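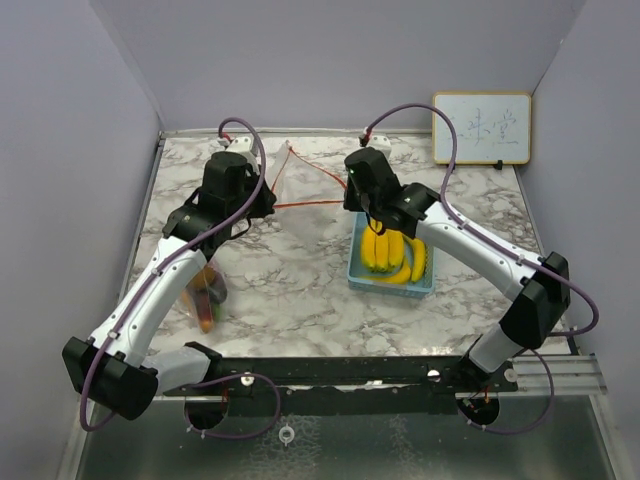

Ilse Camargo
Data collection, Skillora bench 2

Monday, bagging task. Both arms on the drawstring bag today, one gripper on each side of the mouth. The count on the Sovska drive stands at 1,673 episodes, of which 1,314 are labeled and usable. Most of the rejects are old ones where the film slipped while the bag was being opened.

Changes since the last entry:
Start pose for the right arm is higher now, so it clears the basket rim.
Bananas stay in the basket, other produce goes on the left. Swap every 24 episodes.
An episode starts before the first grasp – please don't trim it later.

Clear film is still the hard part. The marble top shows through it and the labelers keep disagreeing on when the mouth counts as open. For now: both grippers holding, red strip pulled tight between them. Failed grasps get kept and tagged "retry".

To do: check cable slack at both elbows, and ask for more bags before the next block.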